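손목 카메라가 하얗게 될 때

Hakim Pelupessy의 연구 노트

지난 글에서 Sirex의 첫 결과를 곧 쓰겠다고 약속했는데, 3월이 다 지나가고 있습니다. 한국어로 긴 글을 쓰는 것은 아직 저에게 시간이 많이 걸리는 일입니다. 틀린 표현이 있으면 댓글로 알려 주세요. 지난번에 조사를 고쳐 주신 분께도 감사드립니다.

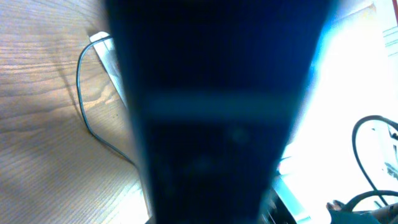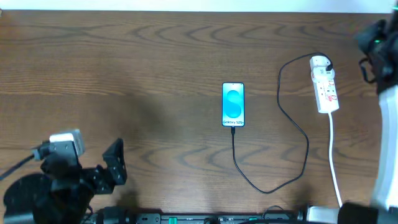
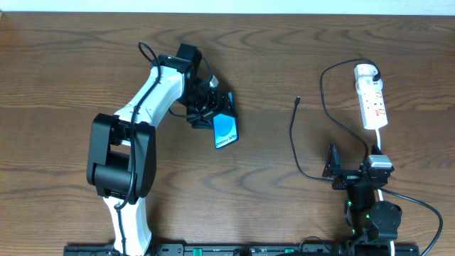 Sirex는 제가 Tarigan 연구실에서 하고 있는 작은 프로젝트의 이름입니다. 목표는 로봇 팔 두 대가 스마트폰과 충전 케이블을 다루는 정책을 모방 학습으로 배우게 하는 것이고, 그중에서도 제가 관심을 가진 질문은 하나입니다. 여러 카메라 중에서 하나가 갑자기 쓸모없는 영상을 줄 때 정책은 어떻게 행동해야 할까요? 손목 카메라로 찍은 첫 번째 사진을 보시면 이 질문이 어디에서 왔는지 이해하실 수 있습니다. 가운데는 그리퍼 손가락이 어둡게 차지하고, 그 오른쪽은 빛 때문에 거의 흰색이 되었습니다. 왼쪽에는 나뭇결이 아직 보입니다. 같은 영상 안에 믿을 수 있는 부분과 믿을 수 없는 부분이 함께 있는 것입니다. 그런데 보통의 정책은 이 둘을 구별하라고 배운 적이 없습니다.

처음에는 저도 이것을 문제라고 생각하지 않았습니다. 머리 쪽 카메라가 책상 전체를 보고 있으니까 손목 카메라가 조금 나빠져도 괜찮을 것이라고 믿었습니다. 두 번째 사진처럼 위에서 보면 전화기도 멀티탭도 케이블의 긴 곡선도 잘 보입니다. 그러나 커넥터를 전화기에 꽂는 마지막 단계에서는 이 시점이 충분하지 않습니다. 커넥터의 끝은 위에서 볼 때 아주 작고, 팔이 가까이 오면 팔 자신에게 가려집니다. 그래서 정책은 마지막 단계에서 손목 카메라에 많이 의존하게 됩니다. 의존하는 것은 자연스러운 일입니다. 다만 영상이 하얗게 되었을 때에도 똑같이 의존한다는 것이 문제였습니다.

데이터에 대해서 먼저 쓰겠습니다. 원격 조작으로 모은 시연은 모두 647개입니다. 기록과 정리는 Pistine으로 했습니다. Pistine은 우리 연구실에서 쓰는 기록 도구인데, 카메라마다 시간을 맞추어 저장해 주고 각 시연에 짧은 메모를 붙일 수 있습니다. 저는 메모를 귀찮아해서 자주 비워 두었습니다. 나중에 이것을 많이 후회했습니다. 노출 문제를 발견한 다음에 모든 시연을 다시 열어서 삽입 단계의 손목 영상을 하나씩 확인해야 했기 때문입니다. 확인한 결과, 삽입 단계에서 커넥터를 알아볼 수 없을 정도로 밝은 시연이 92개 있었습니다. 대부분 오후 늦게 모은 것이었습니다.

제가 제일 먼저 한 일은 그 92개를 빼고 다시 학습한 것입니다. 누구나 이렇게 할 것 같습니다. 결과는 좋지 않았습니다. 오전에는 전보다 조금 안정적으로 움직였지만, 오후에는 오히려 더 나빠졌습니다. 손목 영상이 하얗게 되면 팔이 전화기 근처에서 멈추고 작게 떨다가, 갑자기 케이블이 없는 방향으로 갔습니다. 지금 생각하면 당연합니다. 나쁜 영상을 한 번도 보지 않은 정책에게 나쁜 영상을 주었으니까요. 시연 속의 사람은 그런 조건에서도 잘 꽂았는데, 저는 바로 그 정보를 버린 것입니다.

두 번째로 한 일은 영상의 밝기를 무작위로 바꾸는 증강이었습니다. 이 방법은 조금 도움이 되었습니다. 하지만 밝기를 바꾸는 것과 픽셀이 포화되는 것은 서로 다릅니다. 전체를 밝게 하면 약한 대비가 남지만, 포화된 부분에는 아무것도 남지 않습니다. 그리고 실제로는 영상 전체가 아니라 한쪽만 포화되는 경우가 많습니다. 그리퍼가 돌면 그 경계도 같이 움직입니다. 무작위 증강으로 이 모양을 만들기는 어려웠습니다.

그래서 지금의 방법은 훨씬 단순합니다. 손목 영상을 작은 패치로 나누고, 각 패치에서 포화된 픽셀의 비율을 계산합니다. 비율이 기준보다 높으면 그 패치의 토큰을 학습된 “없음” 토큰으로 바꿉니다. 정책은 하얀 패치를 보는 대신에 “여기는 볼 수 없다”라는 신호를 받습니다. 학습할 때에는 정상적인 패치도 무작위로, 그러나 서로 붙어 있는 덩어리로 가립니다. 덩어리로 가리는 것이 중요합니다. 패치를 하나씩 흩어서 가렸을 때에는 모델이 옆 패치를 보고 쉽게 추측하는 것 같았고, 실제 로봇에서는 차이가 거의 없었습니다.

이 생각 자체는 새로운 것이 아닙니다. 토큰을 가리는 학습은 오래전부터 있었고, 카메라 하나를 통째로 가리는 방법도 많이 사용됩니다. 제가 확인하고 싶었던 것은 카메라 단위보다 패치 단위가 더 좋은지였습니다. 카메라를 통째로 끄면 첫 번째 사진에서 왼쪽의 나무 부분도 같이 잃어버립니다. 거기에는 검은 케이블이 지나가고 있고, 삽입하기 전에 케이블이 어느 쪽으로 휘어 있는지는 꽤 중요한 정보입니다.

어두운 부분도 고민했습니다. 그리퍼 손가락은 항상 화면에 있고 거의 검은색에 가깝습니다. 처음의 코드는 너무 밝은 패치와 너무 어두운 패치를 모두 가렸는데, 그러면 손가락이 사라졌습니다. 정책이 자기 손가락을 보지 못하면 잡는 높이가 틀려집니다. 이 실수를 찾는 데에 아홉 날이 걸렸습니다. (“아홉 날”보다 “9일”이 더 자연스럽다고 동료가 말했지만, 저는 이 표현이 마음에 들어서 그냥 두겠습니다.) 지금은 밝은 쪽만 가립니다.

평가는 오후에만 했습니다. 조건마다 100번씩 시도했고, 전화기의 위치와 각도는 미리 만든 목록에서 같은 순서로 가져왔습니다. 성공은 커넥터가 끝까지 들어가고, 그리퍼가 열린 다음에도 전화기가 책상 위에 그대로 있는 것으로 정했습니다. 패치 단위로 가린 정책은 9번 실패했습니다. 카메라를 통째로 가린 정책은 그 두 배를 실패했고, 증강만 사용한 정책은 세 배를 실패했습니다. 같은 648번째 시연을 더 모으는 것보다 이쪽이 훨씬 싸다고 생각합니다.

다만 이 숫자를 너무 크게 믿지 않으시면 좋겠습니다. 책상은 하나이고, 케이블은 검은색 하나이고, 시드도 하나입니다. 시드를 바꾸면 순서가 바뀔 정도의 차이는 아니라고 추측하지만, 아직 확인하지 못했습니다. 오후의 햇빛도 매일 같지 않습니다. 조건을 한 번씩 번갈아 가면서 평가했기 때문에 어느 정책도 특별히 유리하지는 않았을 것입니다. 그래도 구름까지 조절할 수는 없었습니다.

실패한 9번은 영상을 전부 다시 보았습니다. 대부분은 빛과 관계가 없었습니다. 가장 많은 것은 케이블이 꼬여서 커넥터가 손가락 안에서 돌아간 경우입니다. 사람은 이럴 때 케이블을 놓고 다시 잡는데, 제 시연에는 다시 잡는 동작이 거의 없습니다. 제가 조작을 잘해서가 아니라, 실패한 시연을 저장하지 않고 바로 지웠기 때문입니다. 다음에 데이터를 모을 때에는 지우지 않으려고 합니다.

전화기를 드는 동작도 따로 연습하고 있습니다. 세 번째 사진에서는 흰 팔의 그리퍼가 전화기의 위쪽 가장자리를 잡고 있습니다. 이렇게 잡으면 화면이 머리 쪽 카메라를 향해서 좋은 점이 있습니다. 그런데 화면이 켜져 있으면 화면의 색이 정책에 영향을 줄 수 있습니다. 두 번째 사진의 화면에는 Galaxy S25+, 세 번째 사진의 화면에는 Galaxy S9+라고 쓰여 있고 배경도 서로 다릅니다. 시연에서 화면을 여러 가지로 바꾼 것은 정책이 특정한 배경을 외우지 않게 하려는 생각이었습니다. 효과가 있었는지는 아직 모릅니다. 화면을 모두 끈 조건과 비교해야 말할 수 있는데, 그 실험은 시작하지 않았습니다.

한 가지 더 재미있는 점이 있습니다. “없음” 토큰이 많아지면 정책의 움직임이 느려집니다. 제가 그렇게 만들지 않았습니다. 아마 시연에서 사람이, 즉 제가, 잘 보이지 않을 때 천천히 움직였기 때문이라고 생각합니다. 어텐션을 그려 보면 이때 머리 쪽 카메라의 비중이 커집니다. 하지만 어텐션 그림은 보는 사람이 원하는 대로 읽기 쉬워서 이 글에는 넣지 않았습니다.

구현에 대해서 질문하신 분이 계셔서 짧게 씁니다. 포화 비율은 크기를 줄이기 전의 원본 영상에서 계산해야 합니다. 크기를 줄인 다음에 계산하면 경계가 흐려져서 기준을 정하기 어렵습니다. 그리고 카메라의 자동 노출은 꺼 두었습니다. 자동 노출을 켜면 하얀 부분은 줄어들지만, 그리퍼가 돌 때마다 나뭇결의 밝기가 같이 변해서 다른 문제가 생깁니다. 커튼을 치면 되지 않느냐는 질문도 받았습니다. 됩니다. 저도 다른 실험을 할 때에는 커튼을 칩니다.

코드는 Pistine에 의존하는 부분을 떼어 낸 다음에 공개하겠습니다. 지금은 데이터 로더 안에 절대 경로가 그대로 들어 있어서 보여 드리기가 부끄럽습니다. 다음 글에서는 Sakau에 있는 다른 책상에서 같은 정책을 실행한 결과를 쓸 예정입니다. 그곳의 창문은 로봇의 뒤쪽에 있고 책상은 흰색입니다. 흰 책상에서는 제 포화 기준이 책상까지 가려 버릴 것 같아서, 기준을 정하는 방법부터 다시 읽고 있습니다. 이 주제로 좋은 논문을 아시는 분은 제목만이라도 댓글에 남겨 주세요.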